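Brirance hand-guiding kit, long-term review
Posted 12 February 2019 by Liis Lūse

Print this page | E-mail to a friend

The Brirance is a pair of leader handles and a recording program, sold for teaching a two-armed robot by remote control. I have recorded 173 demonstrations with it, all on one job: opening a microwave oven. Release 2 of the program was used throughout. 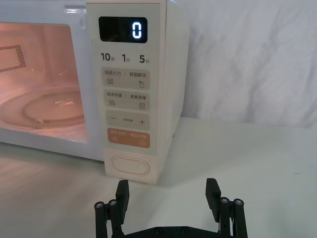

Grip travel is mapped one to one from handle to finger. There is no scaling option, and for most kitchen work none is needed. The oval door release sits at the foot of the panel, below the four touch buttons, and a low approach suits the handles well. Trigger force is light. The default dead band is too wide and should be halved.

Two-handed working is the weaker part. The left handle drifts if left alone.

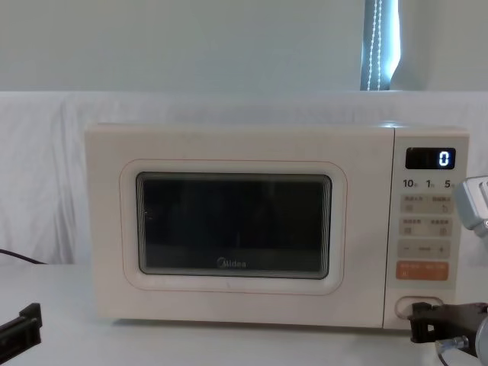 Tsegereda Bogale disagrees, and writes that the drift on her set went away once the handles were zeroed before every take. Mine improved with zeroing but did not stop.

Wrist views are shown beside the chest view and can be swapped with the foot pedal. Playback is smooth. 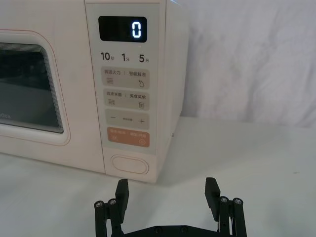

Wrist view, fingers apart, display at 0.

Of the 173 takes I kept 69. Most of the rest were rejected for hesitation at the button, a fault of mine. Trimming is done on a plain timeline, and files export without fuss.

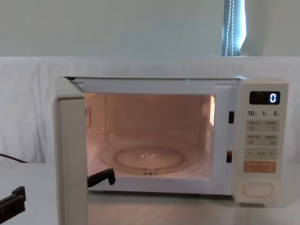

Verdict

Good handles, adequate program, poor manual. Worth buying for single-arm work. For two arms, try the Dabbas set first.

Recent reviews
Foston bench clamp
Ilar foot pedal
Dabbas leader arms, first look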